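Wultia Tabletop Props – README

Last edited 26/02/2021

This folder holds the prop notes for the fruit and shelf set. Everything lives on the white desk. The mesh shelf stays toward the back of the top, open side to the front, and the yellow basket is kept with it.

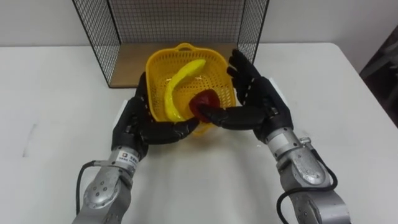
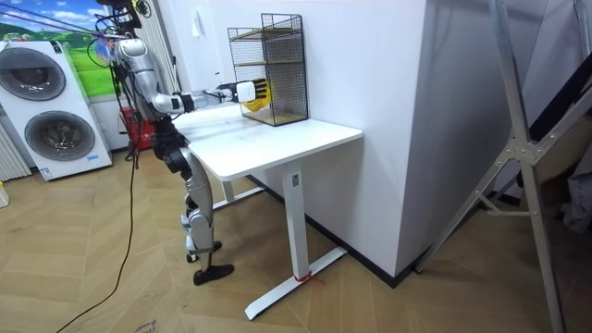
Yusof
Props and room setup, Brurnmont

Basket: yellow plastic, slotted sides, holes in the bottom, small looped handle on the rim. Wipe it with a damp cloth – no solvent.

Shelf: black wire mesh with wood-tone boards. Check that the base board sits flat before loading.

Contents: a yellow banana shape and a dark red piece. Return both to the Trendik box at the end of the day.

Desk: white top, rounded corners. The gray scuffs don't come off, so leave them. Keep the red tie on the leg.

Known gaps: no weights listed yet. The next prop check is in May.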